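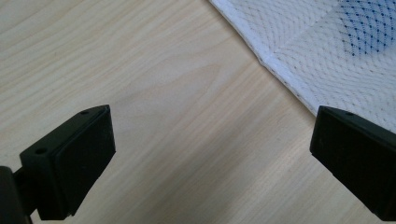

The Clolberg fingers open over a pale wooden tabletop, with a patterned cloth behind.

Hand-held grippers used to be something a lab built for itself over a long January. You printed the fingers, found a camera that would fit, and spent the rest of the term tightening screws. The Clolberg kit is aimed at people who would sooner buy that part of the job and get on with the tasks.

It comes from Kolletow, a small firm that has until now sold replacement jaws for bench-top arms. The kit contains a trigger handle, a camera mount, a pair of matte black fingers and 6 spare contact pads. The camera is extra. So is Lilladier, the software that lines up the video with finger position and exports the result as training episodes. Buyers who already have their own pipeline can leave Lilladier out and read the finger encoder over USB.

We used the kit for two weeks on flat work: cloths, small packets, cutlery. Cloth was the main interest. A thin hem lying flush on a table is a poor target for a parallel gripper, and the usual answer is to push the fabric until it buckles and then pinch the ridge. The Clolberg fingers have bevelled edges and squared-off tips, which suits that approach reasonably well. Approach angle matters more than closing force. Below a certain tilt the pads skate across the weave and collect nothing.

The view down the fingers is the best part of the design. With the jaw open, both pads sit in the lower half of the picture, facing each other, and the work surface fills what remains. An operator reviewing footage can judge the gap without consulting the encoder trace. The cost is that the fingers hide a fair amount of whatever lies beside them, and anything low and close to the handle tends to vanish at the moment it becomes interesting.

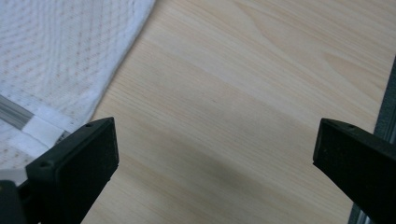

Theerawat Kongkaew, who runs the test bench at Jaidee, a contract data outfit, has had two of the kits in daily use since January. His operators record in blocks of 20 episodes and then swap. "The handle is heavier at the front than I'd like," he says. "After 60 minutes the wrist starts to dip and you see it in the data. The grasps come in lower." His fix was a shorter block and a foam sleeve on the grip. Kolletow says a lighter camera mount is being tested but gives no date.

Calibration takes one closed-jaw reading and one open-jaw reading, repeated whenever a finger is removed. Each finger is fixed with screws, and changing a pair took us six minutes with the supplied driver. The holes are easy to reach. The driver is not very good — use your own.

Pad wear is harder to assess in a fortnight. Ours showed some polishing at the lower corners and no lifting. Jaidee replaces pads monthly as a matter of routine.

Two complaints about Lilladier. It drops the session label if the cable is unplugged before the final episode has been written, and its colour preview is noticeably darker than the exported file. Neither affects the recorded data, though the first cost us an afternoon of relabelling.

The kit is sold with a 2-year warranty on the handle and none on the fingers or pads. Print files for the fingers are supplied to registered owners.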